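Search this site Go

Household Tips: Reading the Wage Numbers Before You Budget Around Them

Every few months a headline says paychecks are up, and somebody at my kitchen table wants to redo the family budget on the strength of it. I'd hold off. An average raise is spread over millions of people, and plenty of them got nothing.

Start with your own stubs. Pull two of them, one from last October and one from now, and compare the take-home line. Skip the hourly rate. If your insurance share went up, the rate can rise while the deposit stays flat. Mine did exactly that at the Olby warehouse, where we all got a letter about our "increase."

Next, write down what you spent on groceries, gas and the electric bill in both months. Use the real receipts or the bank statement. Memory flatters everybody. 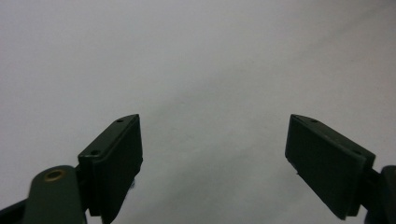 Should you count overtime as part of your income when you make a budget? Leave it out, and treat any overtime check as extra money for savings or an old bill.

Be just as careful with job ads. The Gakimix plant out in Flurnden advertised a $600 signing bonus, and it looked fine until you got to the small print. You had to stay 30 weeks to collect, and it was taxed like any other pay. Ask for the terms in writing. If they won't give them to you, I'd take the bonus as zero.

I don't think much of budget apps either. I tried Kumsa for a while and it kept filing my truck payment under "fun." A spiral notebook on the counter does the job. Five columns are plenty: rent, food, car, bills, everything else.

If there's money left at the end of the month, wait until it happens again before you sign up for anything with a monthly payment. Same goes for a hiring boom on the news. It may reach your street and it may not.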